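Cestico: Task Sequencing for a Spoon Transfer
Project report, Control and Planning Lab
Telmo Alcaraz, Nuria Nieto
Supervisor: Ignacio Calvo
Apr 24, 2026

3. Planner and state machine

The first version of Cestico ran the whole transfer as a single recorded path. Any change in the position of the cup or the mug meant recording it again. In the current version the path is split into nine states, and each state has its own entry check and its own timeout. Two of them, SCOOP and POUR, take their targets from the perception node. The others use offsets from those targets.

The perception node fits a circle to the rim of each vessel. The red mug was easy because of its color. The clear glass was harder — the color threshold found only the dark contents, so we fit the circle to those and add a fixed margin for the wall.

Between SCOOP and POUR the planner holds the spoon level. We do this with an orientation constraint on the spoon bowl, with the spoon added to the model as a fixed tool. The constraint is dropped once the bowl is over the mug.
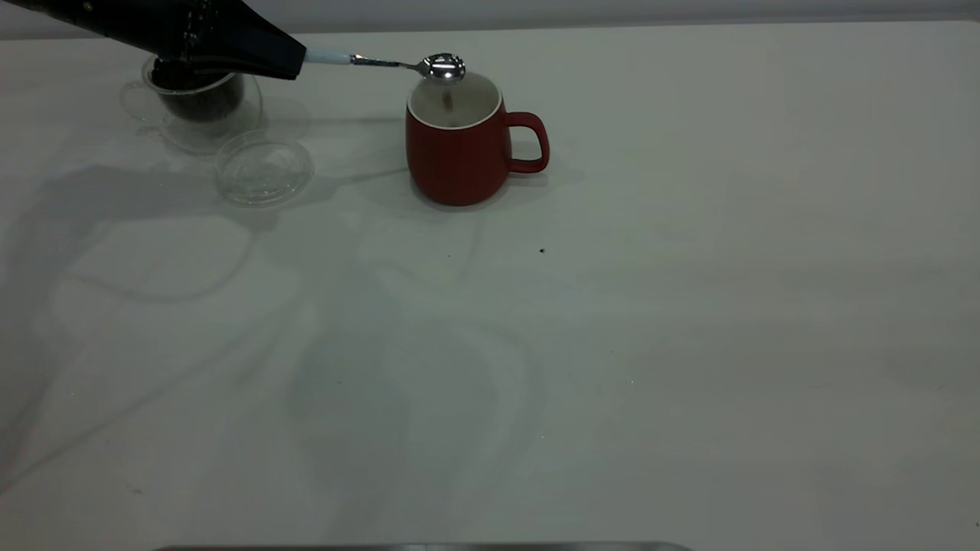
Spoon bowl over the opening of the red mug.

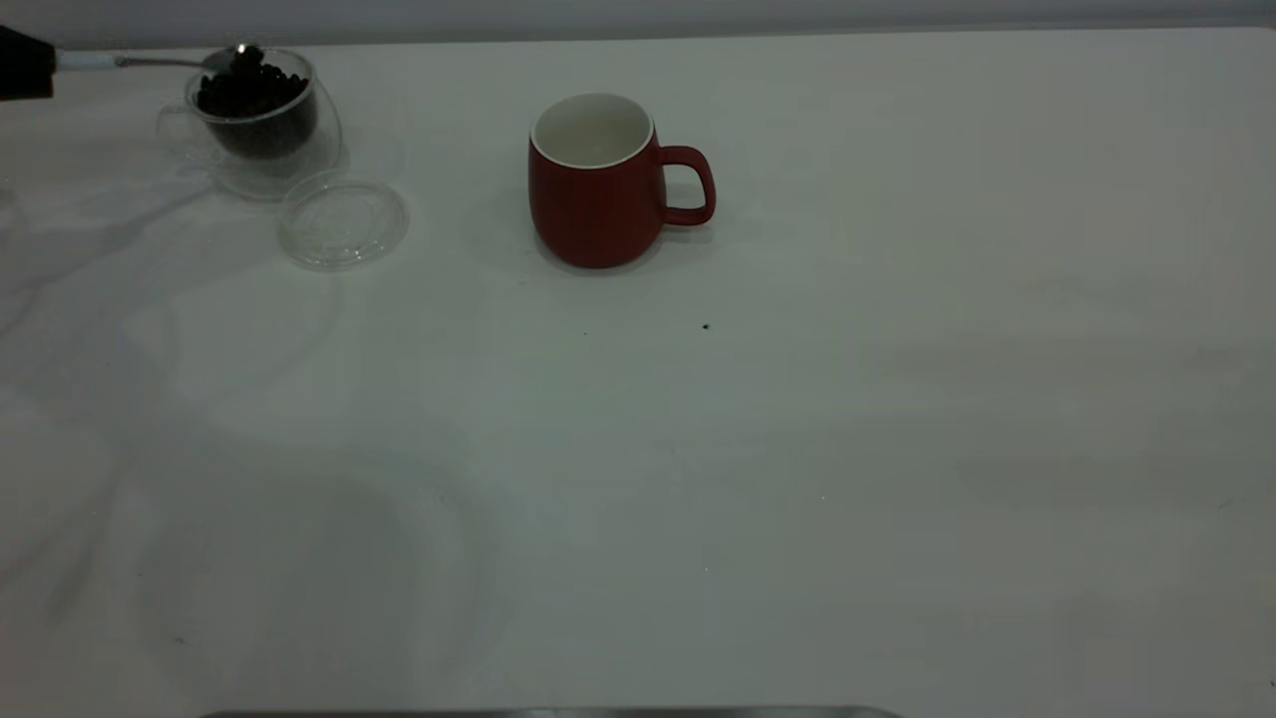
Why did we use a state machine and not a behavior tree?
The sequence has almost no branches. A failed check sends the program back one state, and after three failures it stops and writes a log entry. A table of states was enough for that, and it was easier to test.

3.1 Timing

Each state gets a planning budget of 300 ms. If no plan is found, the budget is raised to 600 ms for one more attempt. Most of the long plans came from the move between the two vessels, where the level constraint removes many of the arm's possible poses. Starting the search from the last successful plan helped more than changing the planner settings.

3.2 Open problems

The spoon offset is still entered by hand in the config file. Unai Salcedo has written a calibration script for it, but it has not been merged. The checks also don't measure how much the spoon is carrying, so POUR will run even with an empty spoon.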